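Clostden住户会所 招聘启事
职位：会员通讯编辑（兼会员名录与公告维护）

所属部门：会员服务部
用工性质：全职，固定期限合同，期满可续签
招聘人数：2人
工作地点：Clostden会所行政楼413室
汇报对象：会员服务部主管 Melur Mandagi
报名截止：10月12日（星期六）下班前

一、岗位背景

Clostden为封闭式滨水住宅社区，登记住户1,736户，设会所、码头、球场、医疗站及若干住户自发组织的兴趣小组。会员服务部负责编印社区通讯《Entili》，维护会员网站的公告栏，并保管会员名录。

《Entili》分印刷版和网页版。印刷版送达住户信箱，并在会所前台、码头办公室和医疗站取阅；网页版按篇发布，开放给已登录的会员。两个版本的栏目结构基本一致：会所通知、码头与航道信息、设施检修、兴趣小组动态、住户来稿、失物与转让、读者来信。

自9月起，通讯的稿件管理由电子邮件附件改为在Flukik内容系统中进行。迁移工作尚未全部完成，旧刊部分条目缺作者、缺日期或分类有误。同期，原由前台兼办的名录维护划归会员服务部。现有编制不足以覆盖上述两项工作，故增设本职位。

两名录用人员分别以印刷版和网页版为主，互为替补。录用后按所长及部门需要确定分工，报名时不必选择，但可在申请信中说明倾向。

二、主要职责

（一）稿件受理
1. 每个工作日查看投稿信箱及Flukik投稿队列，登记来稿的作者、联系方式、收稿时间、拟用栏目和授权情况。
2. 向作者发出收稿回执。回执采用部门统一文本，不得自行承诺刊用期次。
3. 手写稿及口述稿由编辑录入，录入稿须经作者确认后方可进入编辑状态。
4. 对来源不明、缺少署名或疑似转载的稿件标注“待核”，待核稿件不进入版面。
5. 同一活动由多个小组分别来稿的，合并处理，并将合并稿发各投稿人过目。

（二）编辑与校对
1. 按《Entili体例手册》统一标点、数字、日期、设施名称和人员称谓。住户姓名以会员名录登记写法为准，本人另有书面要求的除外。
2. 核对通知中的时间、地点、费用、联系电话及报名方式。核对对象为活动主办方，不以往期刊登内容为依据。
3. 短讯类稿件每条不超过200字。超出部分由编辑压缩，涉及事实取舍时退回作者。
4. 住户来稿的观点不作改动。涉及个人指责、未决纠纷或商业推介的，提交主管处理。
5. 印刷版付印前完成初校、复校和清样核对，三个环节不得由同一人全部承担。

（三）印刷版制作
1. 使用部门现有模板排版，按栏目次序填入定稿，控制溢出和空白。
2. 检查图片分辨率、色彩模式和出血，缺图或图片不合格时与作者联系更换。
3. 按约定格式向承印方Cinis提交印前文件，接收并核对清样，书面签发付印。
4. 收货时抽查裁切、装订、页序和污损情况，填写验收单。不合格批次当日书面通知承印方。
5. 与信件投递组交接投递份数和路线变更。

（四）网页版与公告栏
1. 在Flukik中录入标题、摘要、正文、作者、栏目和有效期，设置查看权限。
2. 摘要须独立成句，不得以正文截断代替。
3. 具有时效的公告必须填写撤下时间。未填撤下时间的公告不予发布。
4. 紧急公告（停水、停电、航道关闭、道路封闭、天气警报等）由值班经理签发，编辑负责发布、更新和撤下，并在记录表中登记各步时间。
5. 检查失效链接、重复条目和错误分类，修正后在修订栏注明。
6. 为图片填写替代文字，为附件填写文件名称和格式。

（五）会员名录
1. 依据会员提交的变更表更新住址、电话、电子邮件和船位信息。口头告知不作为更新依据。
2. 按会员选定的公开范围设置名录字段，默认不公开。
3. 新入住、迁出和过户信息由产权登记处提供，编辑每周比对一次。
4. 名录数据不得复制到个人设备，不得用于通讯投递以外的群发。
5. 受理会员关于本人信息的查询和更正请求，并按规定期限答复。

（六）旧刊整理
1. 清点馆藏旧刊，登记期次、缺页和破损情况。
2. 核对已扫描文件与纸本的一致性，补录作者、栏目和主题词。
3. 重复件、缺损件分别存放，处置须经主管签字。

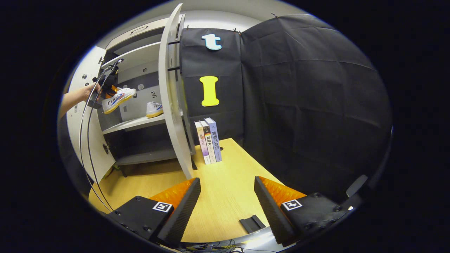

柜子与黄色木质桌面

三、工作时间与地点

工作日按会所行政办公时间上下班，午休一小时。印刷版付印周可能需要延后下班，超出时间按会所考勤办法折算补休或计发加班费，由本人选择。

紧急公告实行轮值。两名编辑与网站管理员共同排班，轮值期间须保持电话畅通，并能通过会所配发的设备登录Flukik。轮值津贴另计。

办公地点在行政楼413室，紧急公告以外的工作须到岗完成。会员名录仅可在办公网内访问，不支持远程处理。会所提供社区内停车位，由社区外通勤者可申请访客通道长期证。

四、任职条件

（一）必备条件
1. 大专及以上学历，专业不限。
2. 有连续从事期刊、内部刊物、社区或机构网站编辑工作的经历，能提供已发表的编辑成果。
3. 中文书面表达准确，能独立完成短讯、通知和活动综述的改写。
4. 能阅读并回复英文邮件。部分会员来稿为英文，网页版须提供双语标题。
5. 熟练使用至少一种排版软件，了解印前检查的基本项目。
6. 使用过内容管理系统，理解草稿、审核、发布、撤下等状态及其权限关系。
7. 能使用电子表格进行查重、比对和字段清洗。
8. 无影响个人信息处理岗位任职的违规记录。

（二）优先条件
1. 有住宅社区、俱乐部、校友会或会员制机构的工作经历。
2. 有内容系统迁移或旧刊数字化经历。
3. 了解网页无障碍要求，能检查标题层级、对比度和替代文字。
4. 了解船舶停泊、潮汐或航道通告的常用术语。
5. 能进行基础图片处理。

（三）不作要求的事项
本职位不要求编写程序，不要求承担活动摄影，不承担广告招揽。《Entili》的分类信息由会员自行提交，编辑只审核格式和条件。具备上述技能者可在简历中列明，但不计入评分。

五、软件与设备

会所为每名编辑配备台式工作站、校色显示器和轮值用便携电脑。排版软件、字体授权和Flukik账户由会所统一采购。不得在工作设备上安装未经登记的字体或插件。

Flukik账户分为录入、编辑、签发和管理四级。试用期内开通录入与编辑权限，转正后视轮值安排开通签发权限。管理权限由网站管理员保留。

与Cinis之间的文件往来通过对方指定的上传入口进行，文件名按期次、版次、页码的顺序编写。清样批注使用统一符号，批注文件与付印单一并存档。 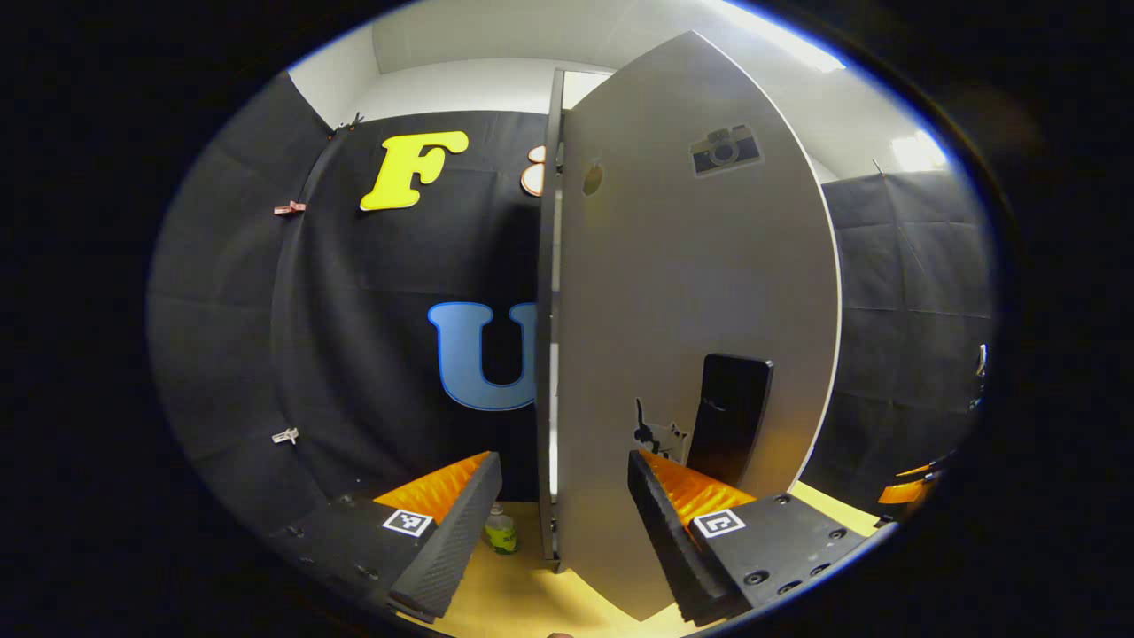
浅灰色立板，右侧边缘为圆弧形

六、待遇

1. 月薪按会所行政岗位薪级核定，起薪级别依相关经历年限确定，在录用通知中写明。
2. 试用期工资按转正工资同级计发。
3. 依法缴纳社会保险，另有补充医疗保险。
4. 带薪年假、病假及法定节假日按会所员工手册执行。印刷版付印周原则上不安排两名编辑同时休假。
5. 工作日提供员工餐。
6. 每年可申请一次与岗位有关的外部培训，费用经批准后由会所承担。
7. 员工使用会所设施的范围和时段按员工手册执行，不等同于会员权益。

七、试用期安排

试用期内按阶段交接工作，每一阶段由主管与本人共同填写交接表。

第一阶段：熟悉体例手册、栏目结构、会员名录字段及个人信息处理规定；在现任编辑指导下录入稿件，不独立对外答复。

第二阶段：独立受理稿件并完成初校；参与一期印刷版的排版、送样和验收；在测试环境中完成公告的发布、更新和撤下操作。

第三阶段：独立负责一期印刷版或同等工作量的网页版更新；参加紧急公告轮值，由网站管理员陪同；完成一次名录比对。

试用期考核依据交接表、差错记录和两次面谈。差错记录区分事实差错、体例差错和流程差错。事实差错刊出后须在下一期更正，更正文字由主管审定，不以是否有读者来信为条件。

八、报名材料

报名人须提交以下材料：
1. 简历，按时间倒序排列，注明每段经历中的实际职责。
2. 申请信，不超过一页，说明与本职位有关的经历及可到岗时间。
3. 编辑成果两份：一份为印刷品，一份为网页内容。每份附说明，写明原稿情况、本人所做修改以及最终审定人。多人合作的成果须写明本人承担的部分。
4. 排版样页一份，内容不限，以PDF格式提交，注明所用软件。
5. 学历证明复印件。
6. 两名推荐人的姓名、单位、职务和联系方式。进入面试前不联系推荐人。

请勿提交含有第三方个人信息的内部文件。涉及保密内容的编辑成果应遮盖后提交，或改用公开刊物。

报名材料以一个压缩文件提交至会所网站“招聘”页面，文件名为“通讯编辑＋姓名”。不便在线提交者，可将纸质材料送交行政楼前台，信封上注明“会员服务部 Melur Mandagi 收”。纸质材料以前台收件章日期为准。编辑成果原件请勿邮寄，会所不承担遗失责任。

九、选拔程序

（一）材料审查
由会员服务部和人事部分别审查。材料不全的，通知补交一次；逾期未补的，不进入下一环节。审查结果以电子邮件通知，通过与否均予答复。

（二）笔试
在会所机房进行，内容包括：
1. 将一份活动通知压缩为200字以内的短讯；
2. 校对一页清样，使用规定符号标注；
3. 比对两份名录表格，列出不一致的字段并注明应向何方核实；
4. 为一则停水通知撰写中英文标题及摘要，并确定撤下时间。
笔试可查阅体例手册节选和词典，不可使用联网工具。考试材料中的住户信息均为虚拟数据。

（三）面试
面试小组由会员服务部、人事部和网站管理员组成。内容涉及笔试答卷、提交成果的编辑过程，以及对来稿争议的处理。面试以中文进行，其中一部分使用英文。面试时间约定后可申请改期一次。

（四）核实与录用
面试通过后核实学历、工作经历和推荐人意见，随后发出书面录用通知。录用通知载明薪级、分工、试用期限和到岗日期。收到通知后须在通知所列期限内书面答复，逾期视为放弃，由候补人选递补。

十、常见事项说明

关于会员及其家属报名：可以报名，程序相同。录用后须在名录中将本人户号标记为“员工户”，本人及同户成员的变更申请由另一名编辑处理。与面试小组成员有亲属关系的，应在申请信中注明，相关成员回避。

关于兼职：任职期间可从事与会所业务无关的写作或编辑工作，事前须向人事部备案。不得为与Clostden有合同关系的供应商提供有偿服务，承印方包括在内。

关于署名：印刷版和网页版均在版权栏列明编辑姓名。编辑自行撰写的稿件可署名，由另一名编辑审校。以会所名义发布的通知不署个人姓名。

关于著作权：在职期间为《Entili》编写、改写的内容归会所所有；住户来稿的著作权归作者，会所享有在印刷版、网页版及存档中使用的权利。录用人员离职后可将本人署名稿件用于求职。

关于已有投稿人：长期为《Entili》供稿的住户报名，其原专栏在录用后可以保留，但不另付稿酬，排期由主管决定。

关于住宿：会所不提供宿舍。可提供邻近地区租房信息，不作担保。

关于报名资料保存：未录用者的材料在选拔结束后按人事档案规定销毁，同意进入候补名单者除外。要求提前撤回材料的，以书面形式提出即可。

十一、咨询

关于岗位内容，请联系会员服务部 Melur Mandagi；关于薪级、保险和合同条款，请联系人事部。联系电话和电子邮件见会所网站“联系我们”页面。咨询邮件标题请注明“通讯编辑咨询”。到访咨询须提前预约，由行政楼前台登记后前往413室。

选拔期间的补充通知发布于会所网站招聘页面，不另行登报。本启事中文本与英文本不一致时，以中文本为准。

Clostden住户会所
会员服务部　人事部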